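Flumeo Bedding Cell – Frequently Asked Questions
Reading time: 2 min

Who maintains the cell?
The Khumalo workshop at Collness. Requests are accepted until 4:45 p.m., Saturday excepted.

How often are the grip pads inspected?
Every 36 operating hours. A worn pad must be replaced before the next session.

Why is the brush handle wrapped in cloth?
The bare handle is too thin for the right hand. The wrap adds thickness – please do not remove it.

How should the tools be set up?
The left arm takes the dustpan and the right hand takes the brush, bristles pointing away from the robot. The test debris is placed on the mattress between the two.

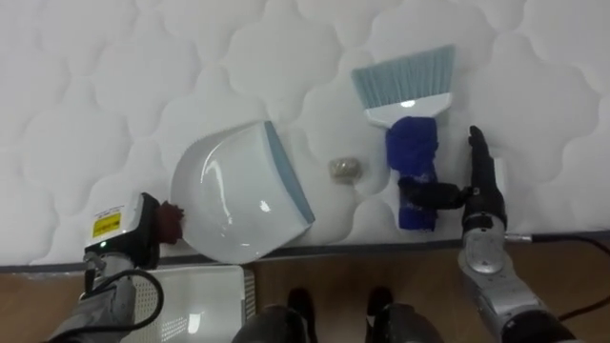
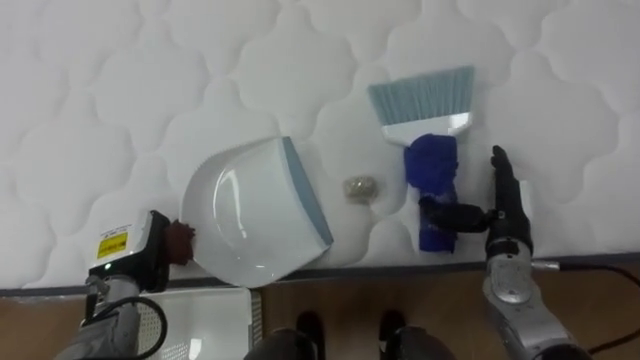 What should be done if a cable catches?
Press stop, free the cable by hand and log fault 301. Do not restart until both arms have returned to rest.

Contact Fadidari Support, ext. 445 | © Fadidari | Back to top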